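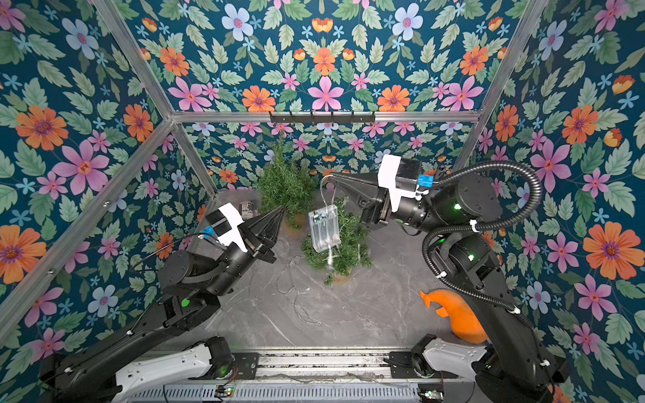

The quote from Wurnau came in on a Saturday and ran to 24 lines. I read it at the kitchen table with a pencil. Line 8 was the spare grippers, and that was where the argument had started the day before.

My business partner wanted two sets. I wanted none until spring. We had one cell and one season of orders for decorated tabletop trees, and the shop account held less than I liked.

"A gripper breaks in November," she had said, "and then what?"

"Then we string lights by hand."

"You string them. I remember your hands last year."

I turned the page. Sellham would sell us a used pair for 800 dollars, no warranty. Wurnau wanted 734 for one, new, with shipping left blank. I called about the shipping and got a recording.

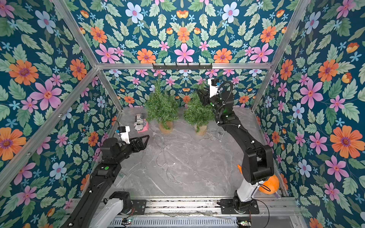

Photo: Agudelo

On Monday I went in early with both quotes in a folder. She was there already, standing at the cell with her coat on. We had kept the flowered wallpaper on the walls, and the little trees looked good against it – better than they did on our packing table.

"Run it once more," I said. "I want to watch the wrists."

She started it. I wrote down what I thought would wear out first: cables, fingertips, the camera mounts. Then I wrote down what we could make ourselves and crossed those off. The list got short. The fingertips stayed on it, and so did the cables.

"Fukico sells the fingertips by themselves," she said, reading over my arm.

"Since when?"

"Since I asked them."

I put a line through the grippers and penciled in fingertips, two sets, and one cable for each arm. She took the pencil and changed the two to a three. I let it stand and went to find out if the phone at Wurnau had a person on it yet.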